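Workshop notebook, Flistasden building, ground floor
Section: Cutlery and small utensils
Entry for March, begun 09:15

Purpose. The shared stock of cutlery is to be divided between three containers, so that each type may be found without emptying a drawer. The previous arrangement placed all items in a single tray, and the Skudora group reported that chopsticks were regularly separated from their partners. This entry records the containers chosen, the rules adopted and the points still open.

Containers. The clear bin is reserved for plastic items and for the long pale pieces. Metal is to be kept out of it, as the base of the last one was badly scratched.
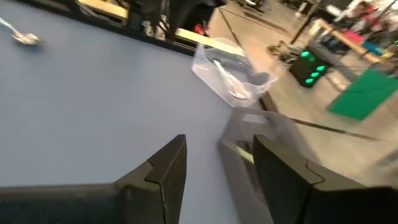 Plastic utensils are to be stored singly and without wrapping. Wrapped pieces slide over one another and occupy twice the space. The white one in the clear bin has a handle long enough to lie at a slant, and colleagues should expect the same of any similar piece. The metal spoon remained out on the table at this stage and belongs to a different group. No utensil is to be bent or forced to make it lie flat.

Metal items. Knives, forks and spoons are to be kept together for the present. A separate container for knives was considered and deferred until the Lumbantobing order has been received. The order is for 51 pieces, and the existing containers should accommodate them, although the knives may then require their own space. Handles are to point the same way – this was agreed in the previous entry and has not been consistently observed.
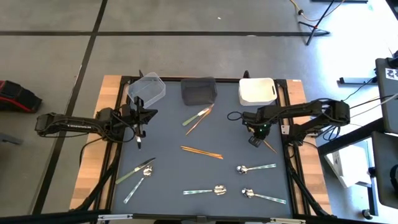

Chopsticks are to be matched before they are put away. Length is checked first, then colour, then the thickness at the tip. Two pairs of the same length may differ noticeably in colour, and mixed pairs have been the most frequent complaint. The orange-brown pair lying by the green-handled knife is easily recognised and may serve as the reference for that shade. A chopstick found alone, such as the one further to the right, should be set aside until its partner has been located. Single pieces are discarded only at the end of the month.

Position of the containers. All three stand in a row along the far side of the table, leaving the near part free for sorting. The order from left to right is clear, grey, white, and should be maintained so that colleagues do not need to consult the labels. Labels from Clikaditz are still awaited.

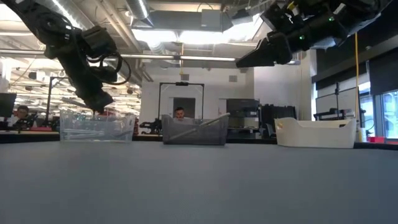

Clear, grey and white containers in their places, with long pale rods in the clear one.

Note on long pieces. Rods that project above the rim are acceptable in the grey bin, provided that nothing is stacked on top. If the quantity increases, a deeper bin will be requested. The supplier's list offers capacities of 700 ml and 1000 ml, neither of which is deep enough. 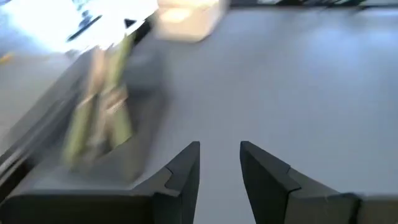 Sorting is to be carried out on a clear stretch of table, with unsorted items kept to one side. Pieces should be brought forward a few at a time. The broad grey area beside the green and cream item gives sufficient room for this. Items whose type is in doubt are to be left out until the end, and a line entered here stating where they were placed.

Outstanding:
Labels for all three containers.
Decision on a separate container for knives.
Replacement of the old single tray, which is to be returned to the Skudora store.

Entry closed 11:40. Stock list to be amended once the labels have been fitted.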